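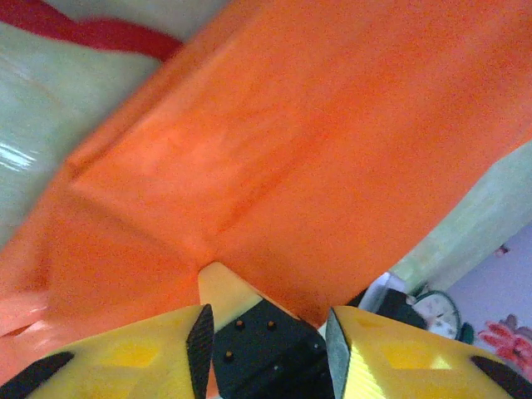 gripshift_al
Posted Nov 28, 2025

I've had the Tevudeo two-finger gripper kit for seven weeks now and said I would post a review once I had enough hours on it. I bought the version with the wrist camera bracket and the textured pads, and I've been using it almost only for cloth. Most of the sample clips on the Tevudeo page are boxes and bottles, which doesn't tell you much if you want to handle fabric. With a piece as big as the orange one, the cloth covers most of what the wrist camera can see, and you are working off one diagonal crease and whatever shows around the edges. Both yellow fingers and the pads stay in view at the bottom, so you can always tell where the gap is. That is the main thing I wanted from the bracket and I'm happy with it.

Numbers, for those who want them. I logged 1,302 pick attempts on flat and folded cloth. The kit cost me 760 dollars with the bracket and one spare set of pads. Assembly took an evening. The paper instructions skip the step where you route the camera cable before you close the mount, so read the PDF first.

What I like: the pads hold soft cotton without marking it, and the fingers come off fast for cleaning. What I don't like: the yellow plastic is shiny enough to throw highlights back at the camera under a desk lamp, and the software that comes with it is thin. No fold routines at all. You get open, close, force limit and a calibration page.

ferrous_wheel
What's your success rate? 1,302 attempts means nothing without that.

gripshift_al
Fair. I didn't score the first two weeks because I was changing the pad height every day. Since then it grabs a single layer on the first try 70 percent of the time if there is already a fold to go for. Flat on the table with no fold, a lot worse. I stopped counting those.

ferrous_wheel
70 is not great for that money. I get better than that on dish towels with the Gedico parallel jaw and it was cheaper.

BKrajewska
The Gedico has stiff jaws though. I had one at work and it was fine on dish towels and terrible on anything thin. It would pinch both layers every time. You can't compare a dish towel to a large sheet of soft cloth.

ferrous_wheel
I didn't say it was the same cloth. I said 70 percent is low.

BKrajewska
It's low if you have a person standing there to hand it the towel. For picking off a pile I would take it.

mekthorpe_resident
Is the bracket rigid? Mine came with a slight wobble and I'm trying to find out if that's normal before I write to them. I can move the camera a little with one finger.

gripshift_al
Mine had that too. Check the screws on the black mount. Three of them are visible from above, and on my unit the lower one was barely in. Snug it up a quarter turn at a time. If you crank it the bracket goes crooked and you'll have to redo the calibration.

mekthorpe_resident
That was it, thanks. The lower one was loose. I'd still say they should check this before shipping.

vimala_m
Vimala Murthy here. I run a small alterations and linen service in Medina and I've been looking at this kit for sorting and first folds. Two questions. How long do the pads last, and does it cope with a surface that isn't plain? My tables are never clear. There are always covers and prints and other things lying about, and the demo videos all use a black mat.

gripshift_al
Pads: I swapped mine once, when the grain started to go smooth on the left one. Tevudeo says 2,000 cycles on the product page. I was well short of that, but I was also running the force limit higher than they suggest.

Surface: I don't use a mat either. I've got pale green-white surfaces next to the cloth, something with a red floral pattern off to the right, a clock, other odds and ends. The kit itself doesn't care. It only closes where you tell it to. Whether your vision code copes is a separate matter, and they don't supply any. Mine handles strong colors okay. White cloth on a pale surface is still bad -- I wouldn't promise you anything there.

vimala_m
Nearly all of my work is white linen, so that's useful to know.

ferrous_wheel
Then don't buy it. Seriously. You'd be paying for hardware and then paying somebody to write the part you need.

BKrajewska
I wouldn't go that far. White on pale is hard for every one of these. If she puts a dark cover on one table she has solved half of it. But I agree she'd need someone to write the folding side, and that will cost more than the gripper.

vimala_m
I can manage a dark cover. I can't manage the programming. Does Tevudeo do setup visits?

gripshift_al
They list a remote setup session. I did it in October. It was an hour, the guy knew the hardware well, and when I asked about folding he said it was "on the roadmap." I wouldn't count on that.

mekthorpe_resident
Same answer I got, word for word.

ferrous_wheel
Al, would you buy it again?

gripshift_al
For cloth and for tinkering, yes. For a shop that needs it working on Monday, no. I'm going to try the softer pads next and will post the figures in this thread when I have them. If anybody has already run them on thin cotton, tell me what force limit you used.

BKrajewska
I have a set in a drawer. Will try to get to it next week.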